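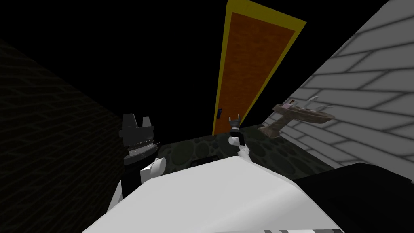

Sena Laryea wanted it noted that the robot had not, strictly speaking, gone through the door. It had gone through the idea of the door, 108 times overnight, and each time the log said success.

Alvar read the note twice and put his tea down on the fault book. The Asenley job had to be signed off by 6 in the evening. De Graaf had bought the simulator, De Graaf had bought the robot, and De Graaf was sending somebody from Brultwood to watch both of them behave.

"What does it think a door is?" he asked.

"Orange," said Sena.

He brought the room up on the big screen. Dark wall, pale wall, sink, door with its yellow frame. He ran it from the top. The left gripper went up, the right gripper went forward and hung open well short of the handle, and the log wrote success in its usual green.

"It gets the point for closing the hand," she said. "I told Umdale that in October."

"What did Umdale say?"

"They said it was scoring very well."

Across the corridor the real one stood in its cage with the stop button taped down, after the business with the fire door. That had been a success too. The hinges alone had come to 700, and the joiner wanted paying by the eleventh.

Alvar peeled the tape off the keyboard's delete key and asked her how you spelt "regrettably" in Dutch.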